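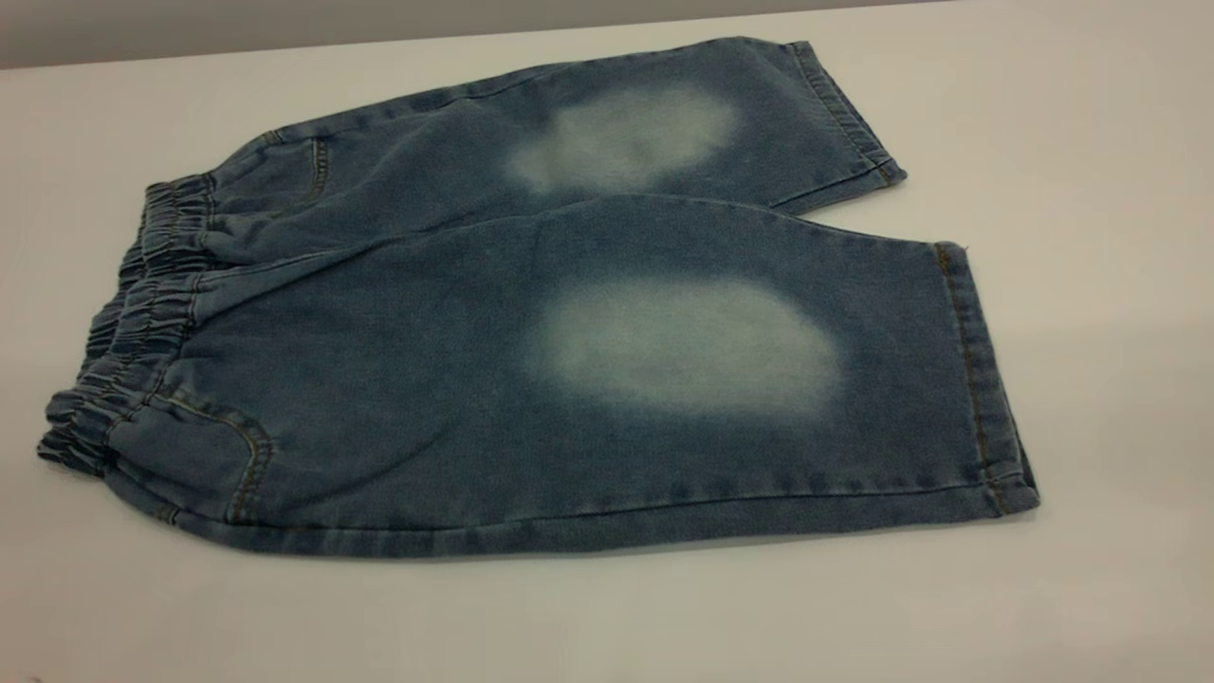
Folding elastic-waist denim shorts for a shelf or drawer

Elastic waists do not fold like flat waistbands. The gathers hold air, pull the fabric out of line and make the top of a stack lean. The method below gives a flat packet with the bulk kept to one end.

## Before folding

- Empty the pockets and push the pocket bags flat.
- Close any fastening. Pull-on styles have none.
- Work on a hard, smooth surface. A bed is too soft to press against.

## Method

1. Lay the shorts face up and stretch the waistband once, sideways, then let it relax. This evens out the gathers.
2. Fold lengthwise, one leg over the other. Match the inside leg seams first and the hems second.
3. Correct any offset between the legs now. Hold the waistband down with one hand and draw the lower leg into line by its hem — do not tug at the elastic.
4. Tuck the point of the crotch seam inwards so that the long edge is straight.
5. Smooth from the waistband towards the hems with the flat of the hand.
6. Bring the hems up to the base of the elastic, stopping short of the gathers. Hems laid on top of the elastic double the thickness at that end.
7. Fold in half again for a drawer. Leave as it is for a shelf.

## Stacking

Alternate the waistbands left and right. On a Stikcombe shelf, 305 mm deep, knee-length pairs fit with the fold facing out. Keep turned-up cuffs flat; a cuff folded at an angle will set a crease by February if the shorts are put away for winter.

Faded denim shows hard creases more than dark denim does. Refold such pairs along a different line every 2 months.

Clifford Melnyk, September 2026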